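Perimeter Detection Technician (residential shift pattern)
Irnutell Security Systems – Escombe site

Irnutell supplies and maintains perimeter detection equipment for secure buildings. We are recruiting one technician to join the team that looks after fence sensors, ground radar and camera towers at the Escombe remand centre. The post is permanent and full time, and reports to the site engineering lead, Ifigeneia Chatzigeorgiou.

The system at Escombe covers 29 detection zones. Each zone combines a vibration cable on the inner fence with a short-range radar unit on the outer line. Alarms are passed to the control room over a closed fibre network. The contract requires any failed zone to be back in service within 11 hours, at any time of day.
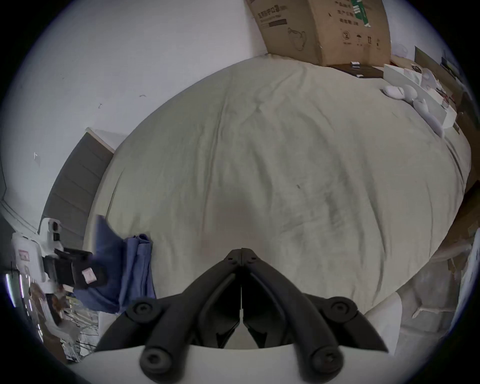
Shifts are worked in blocks of four days on and four days off. Technicians on a block stay in the staff house at Hirncombe, ten minutes from the gate by van. Each has a private room with a wide bed, a light beige duvet and plain white walls, and there is a shared kitchen and drying room on the ground floor. Accommodation is free of charge during the block and is not treated as part of salary. You may not use the room on your days off.

Main duties

Carry out planned inspection of cables, junction boxes, masts and power supplies.
Find and repair faults on live zones, working with the control room to agree when a zone can be isolated.
Walk-test each zone after repair and record the result in the maintenance log.
Adjust sensitivity settings after high winds, heavy rain or changes to vegetation near the fence.
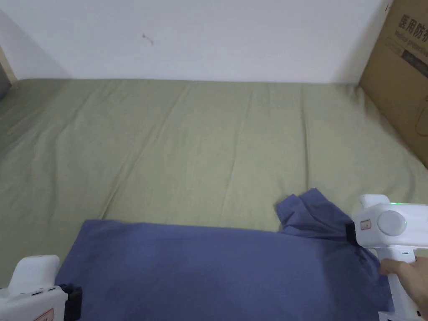 Keep the spares store in order and report low stock before the end of each block.
Brief the incoming technician in person at 7 am on changeover day.

The largest single task in the coming year is the replacement of the original fence cable with the Tzanetos buried line. The new cable runs for almost 1,000 metres along the northern side and will be installed in sections, with the old line kept in service until each section has been accepted. The successful applicant will be expected to take part in acceptance testing from April. Training on the Tzanetos analyser will be given on site.

What we need from you

A recognised qualification in electronics, electrical installation or telecommunications.
Experience of fault-finding on low-voltage systems outdoors.
A full driving licence.
The ability to work at height and to carry test equipment over rough ground.
Clear written English – log entries are read by the client and may be used in an inquiry.

Knowledge of fibre splicing or radar alignment is useful but not essential.

Vetting

All applicants must pass security vetting before a start date can be offered. You will need to give a complete address history and the names of two referees. Mobile phones, smart watches and personal laptops cannot be taken past the gate.

Pay and conditions

Salary depends on experience and is reviewed yearly. An allowance of £400 is paid for each block that includes a public holiday. Outdoor clothing, boots and tools are supplied. Bed linen is provided at Hirncombe, but please bring your own towels.

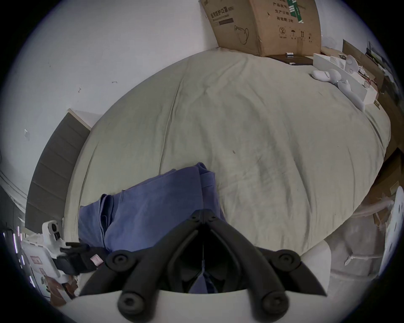
Bed with folded blue garment, staff house, Hirncombe.

How to apply

Send a CV and a covering letter of no more than two pages to the Irnutell recruitment office, marked "Escombe technician". State your notice period and any dates when you cannot attend an interview. Interviews will be held at Hirncombe and include a practical fault-finding test on a short length of cable. Travel costs within the UK are refunded on production of receipts.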